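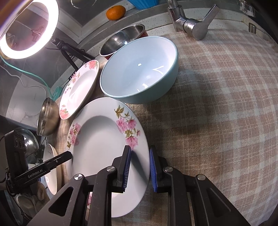 Figure 3. Crockery set out on a folded-out cloth beside the tap, with a dish rack to the left. Helurwood set, kitchen counter.

4.2 Where the washing-up goes to rest

We had expected, when we began the Helurwood part of the study, that most of what we would learn about drying dishes would be learnt at the rack. It is, after all, the one object in the kitchen made for the job, and in our first round of home visits people pointed to it straight away when we asked where the clean things went. Looking more patiently through the material, though, we came to see the rack as only one resting place among several, and in many kitchens a rather small one. The counter next to the tap, usually with a cloth laid over it, did a great deal of the work, and it is this stretch of cloth and counter that we would like to spend a little time on before turning to cupboards in Section 4.3.

Figure 3 shows the sort of arrangement we mean. A large dinner plate with pink flowers lies on a beige and pink plaid cloth, and a second white plate with pink flower motifs has been stood up against a light blue bowl. A steel bowl with a red exterior is tipped on its side further back, a small steel one rests on its edge by the upright plate, and the rack itself holds another plate and a round metal lid. Between them these few pieces show nearly all of the positions in our coding scheme: flat, leaning on another dish, on edge, on its side, and racked.

Leaning turned out to be the position we had most underrated. In our coding of 703 counter arrangements we first treated it as a kind of untidy racking, and it was only after a long afternoon of disagreement between the two coders that we gave it a category of its own. A leaning dish needs a partner, and the choice of partner seems to matter to people a good deal. Bowls were favoured, being heavy at the base and slow to slide, and several people in the Erdem interviews told us that they wash a bowl early on so as to have "something to put the plates against". One woman said her mother had always done so and that she had never thought of it as a method until we asked her – a remark we heard, in one form or another, in 19 of the interviews.

The cloth deserves a word as well. Our participants used tea towels, old table linen, purpose-made drying mats and, in one Arnness household, a retired pillowcase of which everybody was very fond. We recorded 1,171 separate placings on a cloth of some sort, and it was clear from the talk that went with them that the cloth was understood as a boundary as much as a way of catching drips. Things on the cloth were "done" or "nearly done". Things off it might be waiting, or might simply live there. The back ledge in Figure 3, with its orange mandarin and blue plastic container, is a fair reminder of how close the ordinary life of a counter comes to the washing-up. We left items of this kind out of the placing counts but kept them in the sketches of each layout, as they do take up room that a dish might otherwise have had.

We should be cautious about patterned plates. It was suggested to us at the Jivonham workshop that people take more care over decorated pieces, standing them apart or giving them the softest part of the cloth, and we would dearly like this to be true, for it fits very well with what people say about their favourite crockery. Our layouts do not settle the matter. Floral plates appear in ours flat, leaning and racked, and a single arrangement can hold more than one of these. To say anything firmer we would need to know which plates were used every day and which were brought out for company, and we asked about this only in the last of the interviews.

What we can say with more confidence is that the resting place is chosen piece by piece, with an eye to what is already there. A counter that looks haphazard at first glance will often make good sense once one asks what was put down first – a question we return to, with the ordered sequences, in Section 5.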